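3.2 Seating, shade and where the grown-ups end up

I should say at the start of this section that I came to playgrounds sideways. My earlier work was on park benches (yes, just benches, for four years!), and when Matěj Slanina asked me to help with the Hundport survey I assumed I would be looking at slides and swings and leaving my old subject behind. Then we spent our first morning on site and I found myself staring at the benches again. Parents were sitting on walls, on the edge of the sandpit, on their own coats, almost anywhere except on the seats that had been put there for them.

So we changed the plan a bit. Alongside the record of which equipment children used, we began marking where the adults with them settled, and how long they stayed put. We did this at four parks: Hundport, Bandness, Norðdahl and Cirness. Each visit lasted 20 minutes at a stretch, with a break in between so that our own concentration didn't go to pieces. Over the whole survey we logged 600 adult stays, and a stay only counted if the person sat or leaned in one spot long enough for us to draw it on the plan.

Bandness is the odd one out and I'm rather fond of it. The park was laid out in 1865, long before anybody thought of putting a climbing frame in it, and the play area has been squeezed in between two old avenues of limes. The shade is wonderful. The benches, though, follow the Victorian paths and face outwards, towards the lawns, so a parent who sits down has their back to the children. People get round this by straddling the seat or perching on the backrest, and one grandfather told me he brings a folding stool (he let me try it, very comfy).

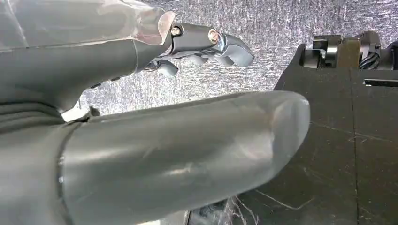
Figure 4. Metal jaw with two bolts on a grey arm partly covered in clear plastic wrap.

Norðdahl was built all in one go, and the seating was drawn at the same time as the play equipment. You can tell! The long curved bench wraps round the toddler area and has a low back that you can lean on from either side. Radek Bartoš did most of the observing there and his plans show the stays bunched along the inside of the curve, with hardly any on the far side by the bins. When it got hot the pattern slid round towards the hedge and the rest of the bench was left to bags and scooters.

At Cirness we had the opposite trouble. The seats are good, solid things with armrests, which older carers told us they really value, but they stand 15 metres from the swings behind a low fence. That doesn't sound like much. With a two-year-old it is a very long way, and most adults with small children never went near them. The ones who did sit there tended to have older children, or a book, or both.

I had hoped to compare summer with winter properly, but our December visits were thin. It rained on most of them and the few families we met were walking straight through. What I can say is that the one covered seat at Hundport was taken nearly every time we passed it, often by teenagers, who were perfectly friendly about being drawn on a map.

We also asked people what they would change. Tables came up again and again, usually for snacks, and so did somewhere to park a pushchair next to the seat without blocking the path. I had not thought to record pushchairs at all, so they are missing from the plans in this section. Matěj added them to the recording sheet for the follow-up visits, and those results are taken up in section 3.3 together with the surfacing.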